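**Wrist cam pose drifts when the fingers are in view (PC teardown task)**

**solderpuddle** wrote, Mar 23, 2023:

Hi all, long post, sorry in advance. I'm writing the perception side for a desktop teardown cell and I've got a pose estimate that behaves fine at standoff and then goes wandering off the moment the gripper gets down inside the case. Stack is the Plummont planner on top, my own node for board pose, and the Wolell driver for the arm (version 5, the one with the new streaming interface).

The goal for June is dull but hard enough: find the motherboard, get its pose, then hand the planner targets for the memory slots, the CPU socket and the SATA ports. At standoff I fit a plane to the depth, match features against a reference scan of the same board, refine with ICP, done. Repeatable to well under a millimeter, I was very pleased with myself!

Then we go in. As soon as the fingers reach into the chassis the estimate starts sliding toward the drive cage. I logged 59 approaches and 12 of them ended far enough off that the planner refused the final move. The slide is nearly always in the same direction, so I don't think it's noise.
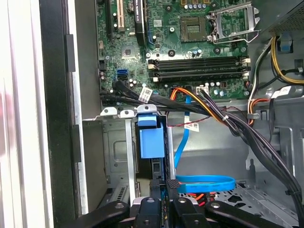

What bugs me is that the board itself has loads of texture. There's the socket with its bracket up, four empty memory slots in parallel, a blue SATA port that practically shouts at you. The matcher should be having a great time. I've tried a tighter inlier threshold (worse), more ICP iterations (same, slower) and dropping the depth entirely (jumpy but it doesn't slide, which is interesting?). Any ideas before I start rewriting things?

---

**kd_treefrog** wrote:

Are you masking the gripper? Your fingers move with the camera, so every feature on them is perfectly stable from frame to frame, and any temporal filter is going to love them. I lost most of a month to this on a different arm. Render the finger meshes from the joint state, dilate the mask a bit, throw those pixels out before matching AND before ICP. People do the first and forget the second.

---

**solderpuddle** wrote:

Masked for matching, yes. For ICP... um. Let me go look.

---

**solderpuddle** wrote:

OK so it was not masked for ICP. I feel silly. Fixed that and reran the same logs: 12 bad ones down to 5. Big improvement, but the 5 that are left slide exactly the same way as before.

---

**mutexandmatches** wrote:

My money's on the cables. You've got a fat black bundle running across the lower edge of the motherboard, and more wires looping in from the right. None of that is in your reference scan in the same shape, I assume? ICP doesn't know a cable from a board. It sees a pile of points sitting above the plane near one edge and gets dragged that way. That would match your "always toward the drive cage" thing, and also why it stops sliding when you drop depth.

I'd segment out anything cable-like and only register what's left.

---

**kd_treefrog** wrote:

Agree on the cause, don't agree on the fix. Cable segmentation is a whole project by itself. Those wires are orange, yellow, red, black, blue, and some of them have stickers on them. You'll train a model, it'll work on this case, then somebody brings in a different brand of PSU and you're labeling again.

Cheaper: crop the registration to the region between the socket and the memory slots. It's rigid, it's flat, and the slots give you long straight edges for rotation. Everything else is a distraction.

---

**mutexandmatches** wrote:

Cropping is fine until the gripper covers your crop, and then you have nothing. Also those four slots are parallel and look the same. Small crop plus repeated structure and you're going to snap one slot over at some point. I've seen it happen with fins on a heatsink and the confidence score was beautiful the entire time.

---

**kd_treefrog** wrote:

Only if you let it search. He has a good prior from standoff plus arm kinematics. Bound the translation to less than half the slot pitch and it can't snap.

---

**mutexandmatches** wrote:

Sure, if the hand-eye calibration is good. Is it?

---

**solderpuddle** wrote:

Fair question, haha. Last calibration was before I moved the camera bracket, so I'd call it "decent." I'll redo it tonight with 15 poses and post the residuals.

---

**ramen_kernel** wrote:

Jumping in from the controls side. Do you need to re-estimate the board during the approach at all? The case isn't moving. We take one good pose at standoff, freeze it, go in on kinematics, and switch to force control for the last bit. The Zusutau plugin does the guarded move for you and it's less code than what you're describing.

---

**solderpuddle** wrote:

I thought about that, but the case does move. We don't clamp it, and one hard tug on a connector nudges the whole tower. Frozen pose was our first version and it worked great right up to the second connector.

---

**ramen_kernel** wrote:

Then clamp it? Software people will write a tracker before they buy a clamp, I swear.

---

**solderpuddle** wrote:

Ha, OK, but the cases come in all different sizes and the cell is supposed to take whatever shows up. I could do a mix though: freeze during the approach, back off and re-register after any contact that goes over a force limit. That would get me out of most of the close-up views where things go wrong.

---

**mutexandmatches** wrote:

That's a good compromise. You'd still want some cheap check up close so you know if the frozen pose is stale. Project the socket outline and the slot edges into the image, score them against the gradients, and bail if the score drops. No depth, no ICP, nothing for the cables to pull on.

---

**pointcloudpat** wrote:

If you go that way, Ağca has an edge scoring node that does almost exactly this. The docs are thin and the default threshold is way too forgiving, but it runs fast enough to keep on through the whole approach. Watch out for lifted metal like that socket bracket, mine gave very different gradients depending on the light. I ended up leaving the bracket out of the model and using only the housing.

---

**solderpuddle** wrote:

Oh nice, I'll try it! Plan for now: calibration first, then freeze plus re-register on contact, then the edge check. Leaving cable segmentation alone unless I get desperate. Will report back with the residuals once they're done.

---

**kd_treefrog** wrote:

Post the raw logs too if you can. I still want to try the crop on your 5 bad ones.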